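Re: [drarneck-list] Comment period on the elk permits

On September 4, 2021, the Dikeck chapter wrote:

> Hi all, a reminder that the state is taking comments on the late-season
> elk permits in the Drarneck unit. The draft allows 70 cow tags, up from
> 30 last year. Does anyone know why it jumped so much? And has anyone
> read the whole thing? We'd like to send one letter from the list if
> people can agree on the wording.

I read the whole thing! It took me two evenings and a lot of coffee, but I got through it, appendix and all.

The jump comes from the August flight survey. They put the herd at 560 animals, and the old plan says they can raise the tags once it goes over a certain line. Fine, but the survey covered the Mfinanga side too, and those elk mostly stay on their own side of the ridge (at least they did every winter I've lived out here). So I'd like our letter to ask for the two sides to be counted separately before anybody prints extra tags.
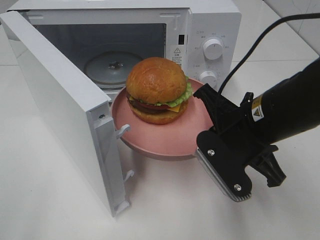 My other gripe is the public meeting. One evening, two hours, at the Presico grange hall, and the sign-up sheet fills before most of us are off work. I'd ask for a second one, and I'll bring the food if that helps. Chili reheats fine in a plain white microwave with a glass turntable, so don't let supper be the thing that keeps you home. I'd much rather have forty people with bowls in their laps than the same handful at the front table again.

As for the wording, I'd keep it short and polite. We have hunters on this list and people who'd never hunt, and I think both can sign something that says "count first, then decide." I'd leave out the part about road closures, which really belongs in the travel plan, and I'd leave out wolves completely or we'll be at this till Christmas.
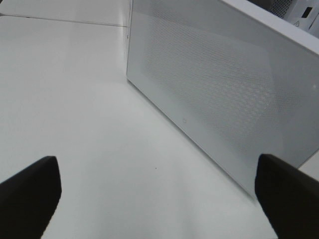 *Close-up of the mesh panel, tabletop level*

I can have a draft up in 6 days if no one beats me to it. If you've got notes from the last survey, please send them to me off-list, especially anything with locations on it. My copy is missing the map pages.

Thanks for getting this started!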